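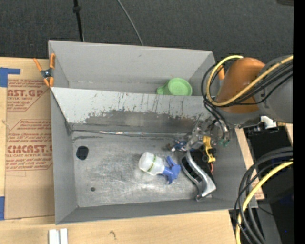 소설의 첫 장은 두 번 읽어야 한다고 Mok은 말한다. 처음에는 무슨 일이 벌어지는지 알려고 읽고, 두 번째에는 누가 그 일을 말하는지 알려고 읽는다는 것이다. 한 번만 읽고 쓴 서평은 줄거리 소개에서 멈추기 쉽다는 말도 덧붙인다.

제4장 서술자와 거리

이 장에서는 역사 소설의 서술자를 다룬다. 앞 장에서 살핀 시대 배경과 고증은 여기서 다시 설명하지 않는다. 필요한 학생은 3장의 용어 정리를 먼저 읽고 온다.

주 교재는 장편 『리스털리(Listurley)의 겨울』이다. 항구 도시 스티드브리지(Stidbridge)에서 등대 장부를 맡은 서기가 1인칭으로 사건을 기록한다. 첫 문장은 “기름은 1,762통이 들어왔고 나는 그 수를 믿지 않았다”이다. 이 문장에는 사실과 판단이 함께 들어 있다. 독자는 서기가 장부를 의심한다는 것은 알지만 그 까닭은 40쪽에 가서야 알게 된다. 그 사이 서기는 같은 창고를 두 차례 찾아가고, 두 번의 기록은 서로 맞지 않는다.

서술자와 작가를 같은 사람으로 보면 이 어긋남을 작가의 실수로 읽게 된다. 서평 과제에서 가장 자주 나오는 오독이다. 서술자가 아는 것, 모르는 것, 알면서 말하지 않는 것을 나누어 적어 보면 대개 해결된다.

4.1절에서는 1인칭 서술의 기본 형태를 정리하고, 4.2절에서는 믿을 수 없는 서술자를 다룬다. 4.3절은 서평에서 결말을 어디까지 밝힐 것인가에 관한 절이다. 보조 자료는 버넌스(Bunance) 문고판을 기준으로 쪽수를 적었다.

읽기 전 활동
작품의 첫 80쪽을 읽고, 서기가 직접 본 일과 남에게 들은 일을 구분하여 표로 만든다. 어느 쪽인지 정하기 어려운 대목은 쪽수만 적어 둔다.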